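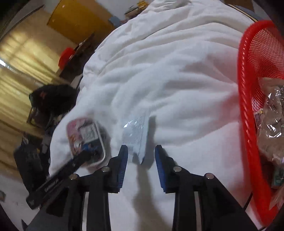
Every car owner who parks indoors for part of the year eventually considers the question of a cover. The market in Nolgate and the surrounding districts has grown considerably, and buyers may now choose among fitted shells, stretch fabrics and plain sheets sold by the yard. A large white cloth laid over a rounded surface gathers into long, curved folds at one end while the other lies nearly flat, and the same tendency must be considered when an unfitted cover is placed over a roof or fender. Folds hold dust. When the cover is pulled away, that dust travels across the paint.

For this issue, the magazine reviewed the indoor covers offered by two suppliers, Mikero and Zelline, with attention to fit, lining and ease of removal. Each cover was kept on a mid-size sedan in our Egan garage through February and taken off every Monday morning for inspection.

The Mikero cover is cut to the outline of the vehicle and has elastic at both bumpers. It went on easily with two people and with some difficulty with one. The mirror pockets sat slightly too far forward on our sedan, which pulled the fabric tight across the windshield. Its brushed lining left no visible marks on the dark blue hood. At 400 dollars it is a considerable purchase, and the storage bag is too small for anyone who does not fold with great care.

Zelline takes a simpler approach. Its cover is a generous rectangle with ties at the corners, and it suits owners who keep more than one vehicle and wish to move a single cover between them. It can be removed in moments. It also shifts when a garage door is opened on a windy day, and the ties had to be reset on several mornings. The hem on our sample began to loosen near one corner in the final week, and the supplier replaced it under an 8-month warranty without dispute.

Neither product should be placed on a car that has just been driven. The engine and brakes should be allowed to cool, and the body should be clean and fully dry. Owners who drive every week may find that a cover is more trouble than it is worth, and a careful wash will serve them as well. Cars that remain parked for most of the 365 days in a year are better candidates, provided the garage has some movement of air.

Covers should be washed separately, with mild soap and no fabric softener, and hung to dry before being folded. Readers in the Egan area may inspect both models at the Nolgate showroom, where the fitted version must be ordered by vehicle model and year.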